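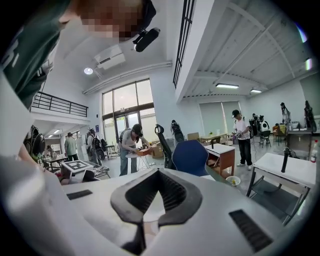 Roscoe Mbeki escreveu-me que o conselho de comprar bilhetes de ferry com meses de antecedência só serve a quem vende bilhetes, e que em Nasunport entrou sempre a bordo com o que comprou na véspera. Tem razão em parte. Viaja sozinho e a pé. Com uma autocaravana de sete metros a conversa é outra, e é dessa que trata esta página.

Início | Roteiros | Travessias | Parques | Contacto

Como marcar uma travessia de ferry com autocaravana sem pagar o que não se deve

Imprimir esta página | Enviar por e-mail

1. Meça o veículo. Não confie no livrete nem no folheto do fabricante. O livrete da nossa não conta com o suporte das bicicletas, e a companhia conta. Fita métrica no chão, do para-choques ao ponto mais saliente atrás. Meça também a altura, com a antena e as claraboias fechadas. Há escalões de preço que mudam por dez centímetros, e no cais de Rodcombe há um funcionário com uma vara que não arredonda a favor de ninguém.

2. Faça a simulação três vezes: só o veículo, veículo com passageiros, e ida e volta. Anote os totais finais, com taxas. A publicidade da linha Rodcombe - Nasunport fala em "desde 300", e eu nunca consegui chegar a esse número, nem em novembro, a uma terça, às seis da manhã. O meu total foi 347 só de ida. A ida e volta "com desconto" ficava em 717, ou seja, mais caro do que duas idas separadas. Perguntei porquê e responderam-me que incluía flexibilidade. Não a tinha pedido.

3. Desmarque as caixas. Seguro de cancelamento, embarque prioritário, lugar reservado no salão. O embarque prioritário, nas duas vezes em que o comprei, pôs-me no fundo do porão e fui dos últimos a sair. O salão estava meio vazio. Quanto ao seguro, leia primeiro o que exclui - no meu caso excluía o mau tempo, que era precisamente o que me preocupava.

4. Veja o que diz a companhia sobre o gás. Umas exigem a botija fechada, outras põem limite ao número de botijas. Feche a torneira antes de entrar na fila e tire do frigorífico o que não aguente a travessia. Os animais ficam muitas vezes no veículo. Se viaja com cão, telefone antes e peça a resposta por escrito.

5. Chegue quando lhe dizem, não muito antes. O parque de espera de Rodcombe não tem sombra e a casa de banho fecha entre barcos. Quem precisa de fazer tempo fica melhor no parque de campismo Probert, que deixa despejar as águas cinzentas a quem lá pernoita. Dizem que tem a melhor lavandaria da costa. Tem duas máquinas, e uma só aceita fichas que se compram na receção até às cinco.

6. À saída, não siga o primeiro autocarro de turismo. Vão todos para Buta, almoçam todos no mesmo sítio e estacionam em cima dos lugares grandes. Se quer mesmo ver Buta, vá ao fim da tarde. Li num guia que é "imperdível". Perdi-a na primeira viagem e não dei pela falta.

7. Guarde o talão com as medidas que declarou até estar em casa. Na volta podem medir outra vez, e convém ter com que discutir.

Comentários

Roscoe Mbeki: Mantenho o que disse. Passageiro a pé compra na véspera e poupa o trabalho todo. Quanto ao salão, em agosto não está meio vazio.

Teresa: Levei o suporte das bicicletas dobrado e mediram-no na mesma. Subi de escalão por causa de um ferro.

Anónimo: A flexibilidade serve para mudar a data uma vez, e só se houver lugar. Está nas letras pequenas, página quatro.

Imprimir | Enviar por e-mail | Voltar ao topo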